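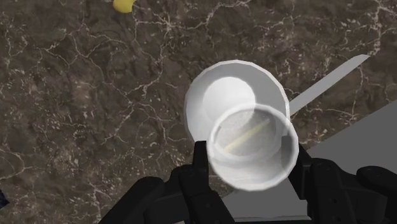 June 18, 2023

Plerk came to us in April from a rescue in Tirside, and he has pulled on the lead every day since. He is a lurcher cross, 28 kilos, and very polite indoors. Outside he leans into the collar like he is late for something. I have had dogs most of my life and none of them pulled like this, so I had to start from scratch.

The rescue sent him home with a slip lead. I used it for the first week and didn't like it. He coughed when he leaned on it and it made no difference to the pulling. I bought a Zorketti harness after that, the one with a ring on the chest as well as the back. It fits him round the ribs but the neck part is loose, and I have had to take a stitch in it on each side. Clipped at the back he pulls harder than before. Clipped at the chest he swings round to face me when he goes too fast, which he finds annoying, and he slows down.

We went to a class in the hall on Plerkgate for six weeks. Gualtiero Carbone runs it. He told me to stop watching the dog's head and watch the lead, and to stop dead when it went tight. The first evening it took us 70 minutes to get home, and it is a 15 minute walk. My neighbour passed us twice.

Things I have changed since then:

He gets his breakfast on the walk, a few bits at a time, from my left hand. I weigh it out first so he isn't getting it twice.

We do three short walks instead of two long ones. He is better in the first ten minutes than at any time after.

We don't go past the school at home time. He can't manage it yet and I would rather not practise him getting it wrong.

The lane behind our house is 900 metres from the gate to the main road. Last week he did the whole of it on a slack lead, apart from one cat. Coming back was worse — he always pulls towards home and I haven't worked out what to do about that. Turning round and walking the other way only makes him whine.

My sister is in Cáceres until the end of the summer and keeps telling me to try a head collar. I did borrow one. He spent the whole walk rubbing his nose on my leg and then on a hedge, so it has gone back.

If anyone has had a dog that was fine going out and dreadful coming home, I'd like to hear what you did. Comments are open. We are starting the second course next month.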